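Who Tells the Robot It Can't?
Rules for machines with hands, for readers aged eight and up

Robots are very good at doing what they're told. That's the trouble with them. Tell a robot to close its hand and it will close its hand, whether there's a tennis ball in the way or your little brother.

So people write rules. Lots of rules. Some of them go on for so many pages that you could stand on the stack to reach the biscuits. Grown-ups call the big official ones "standards", and they argue over them in long meetings with bad coffee.

You don't have to read the whole stack. Most of it boils down to a few ideas, and you probably know some of them from your own kitchen.

Rule one: know where the stop button is

Every robot that can move by itself should have a way to stop it fast. On big machines it's usually a fat red button, the kind that begs to be pressed. You're allowed to press it whenever you think something is wrong. You are not allowed to press it to see the look on the engineer's face.

Bogumił Kozłowski fixes robots at a workshop called Sikora, and he makes every new person find the stop button before they find the toilet. If you can't point to it with your eyes shut, you don't get to turn anything on. He has been known to check.

Rule two: slow near people

A robot working alone behind a fence can go as fast as it likes. A robot working beside a person has to behave itself. It moves more slowly, it pushes more gently, and if it bumps into somebody it's supposed to stop and not carry on as though the somebody were a cushion.

Why bother with a fence at all? A robot arm doesn't look before it swings. You look both ways before you cross the road (you do, don't you?). Many robot arms can't look even one way.

Rule three: look at the hands before you start

The part of a robot that grabs things is called a gripper. Lots of grippers have two fingers, which sounds like a poor number until you try picking up a pea with your thumb and one finger and find you didn't need the others. Some grippers are fixed to a robot. Others are held by a person, who does the grabbing while the machine's fingers open and shut.

The fingers often have pads on the inside. Pads are there for the same reason your runners have rubber soles: so things don't slip. And like the soles of your runners, they wear out. They get scuffed. The edges go ragged. After a while bits start to peel away and hang there like a loose tooth.
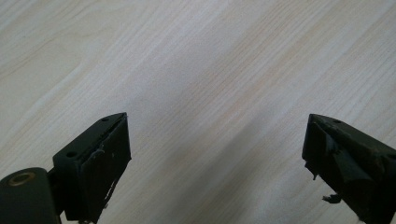 A worn pad doesn't sound very dangerous, and if the robot's job is to pick up socks, it isn't. But suppose the job is to pick up a glass of juice. A pad with a chunk missing can let the glass tilt. A flap that dangles can get caught under something, or drop off into whatever is being packed. Nobody has ever opened a box of cereal hoping for the rubber prize.

Here is a checking list you could use on any gripper, if somebody lets you near one:

Is it switched off? Start with that. Always start with that.
Are both pads still stuck on properly?
Is anything torn, flaking or hanging loose?
Are any screws missing?
Has anybody written down what you found?

The last one is the one people skip. Lieselotte Stüber, who looks after the grippers at Idton, keeps a paper notebook for it. Her current one has 785 lines filled in, and she'll tell you that 14 of them say "pad torn, changed it" and most of the rest say "fine". She says the "fine" lines matter just as much. If a pad was fine on Monday and torn on Thursday, you know where to start looking.

Rule four: don't fix it while it's on

A pad with a flap hanging off is very tempting. You want to reach in and pull it. Everybody does. It's the same feeling as a sticker with one corner up.

Leave it. The fingers of a gripper can close without warning if the power is on, and they don't know the difference between a flap of pad and the tip of your finger. Switch off, check that it's really off, and then ask the person in charge. In some workshops that person puts their own padlock on the power switch while they work and keeps the key in their pocket. It's called a lockout. It's a good rule, and also an excellent way to lose a key.

Rule five: somebody has to be responsible

You can't tell off a robot. Well, you can, but it won't feel bad. When a machine breaks something, the question is always which person should have checked it, and whether they had been told to. Good rules put a name next to each job.

Try it at home

Pick one thing in your house that moves by itself or grabs things. Kitchen tongs will do. Write three rules for using it safely and stick them on the fridge. Then see how long it takes before a grown-up breaks one.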